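Kuvon Project Report, Part 3: The Zipper Bag Task
Pestovier Robotics Club

Our proposal said two arms would make bag handling easy. I doubted it in February and I still do. Vusberg, our control program, logged 1540 control steps on the longest attempt, and a lot of those were small corrections near the zipper. 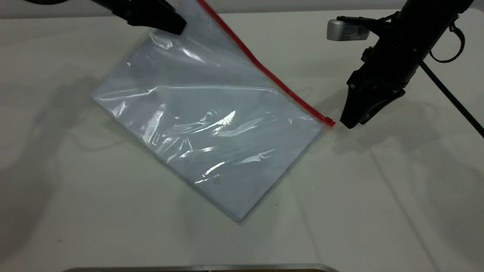

Clear film is hard on cameras. Glare moves whenever an arm moves, and the folded contents are easier to find than the plastic around them. The Carhuamaca team suggested tracking the red strip instead. Fair enough – but a strip that bends is a poor guide to where the opening is. 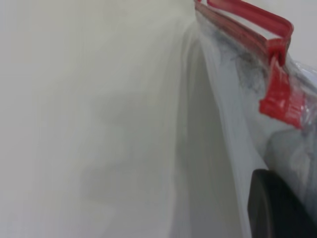 Wrist view: red closure bent near the top of the bag, gripper finger at lower right.

We changed two settings after that and can't say which one mattered. I would not call the task solved.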